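About Us

Hello, and come in. I run Stedo, a small framing workshop and picture gallery at the quiet end of Fevbridge, two doors up from the bakery. If you've arrived by way of a search for "frame my nana's watercolour", you're in the right spot.

I never planned on a gallery. I was a bookkeeper for years and I drew on my lunch breaks (badly, mostly pigeons). Then I went along to an evening class in print restoration at the old Collell building, loved it far more than I'd expected to, and kept re-enrolling until they ran out of levels to put me in. By the end I was cleaning foxed engravings on my kitchen bench and my family was eating dinner on the couch.

So I rented a shop. The front room was meant to be storage, but it had lovely high windows and a long pale wall, and it seemed a waste to stack boxes against it. I hung nineteenth-century prints in there for the first winter, all of them pieces I'd worked on for customers who were happy to lend them back for a few weeks. People came in out of the rain and stayed an hour! That was the beginning of our exhibitions, and we've put on 23 of them now.

The rest of the place is workroom. I do the paper cleaning and small repairs, cut the mats, and build frames from whatever timber suits the picture. I'm very fond of old gilt, and I'll try to talk you into keeping the frame you've got if it can be saved at all.
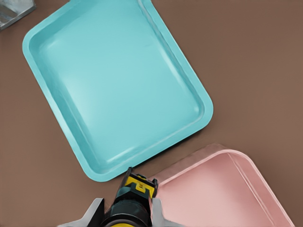
Iyengar wrote in the visitors' book that the etchings were hung too close together and that the labels were too small to read without glasses, then added underneath, in different ink, that the little river scene by the door was worth the bus fare both ways. I've reprinted the labels. The spacing I'm still arguing with myself about, as I do like a crowded wall – the way they used to hang them, floor to ceiling, so your eye has to wander and find its own favourite.

What do we show? Mostly works on paper from before the First World War, because that's what I know. Book illustrations, etchings, the odd chalk study, a lot of moody women by ponds. I have a weakness for the Victorians and I won't apologise for it. Every January, though, I hand the wall over to local people and it fills up with whatever they've been making: linocuts, pressed flowers, enormous oils of somebody's dog. Last time we hung 323 pieces and I was up the ladder until midnight. We had 1,326 visitors through the door for that one, which for a shop this size meant a good deal of shuffling sideways and saying sorry.

I also keep a lending collection, and it's the part of Stedo I'm proudest of. You can borrow a framed print for three months, live with it over your fireplace and then swap it for another. There are 569 prints in the racks at the moment. Some have been out so often I have to remind myself what they look like. A few people have asked to buy the one they borrowed and I nearly always say yes, though I sulk a bit afterwards.
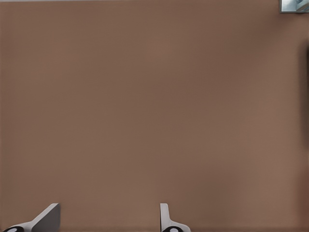
Borrowing is simple enough. You join for the year, you pick your print, and I wrap it up for the trip home. Please don't hang anything in direct sun or in the bathroom. Watercolours and hand-coloured plates are the fussiest, so I'll ask you where it's going before I let you have one of those, and I might suggest a different wall.

If you have a picture that needs looking at, bring it in just as it is. Don't peel off the backing, don't wipe the glass with anything wet, and please, no sticky tape – I've spent whole weeks of my life getting sticky tape off paper. I'll have a look while you wait and give you a price on the spot for most things. Bigger jobs I like to keep overnight so I can see them in the morning light, when the colours are truest.

I teach a bit as well. There's a beginners' mat-cutting class most months, four people at a time around the big table, and you bring something small of your own to work on. It's good fun and everybody cuts at least one corner wrong, me included.

The gallery is free to visit and open whenever the shop is. Prams and wheelchairs can come in through the side lane, where there's no step. Dogs are welcome if they're not waggers at shin height, because the lower row hangs pretty low. Ring the bell if I'm out the back, and give it a second go if you hear the saw running.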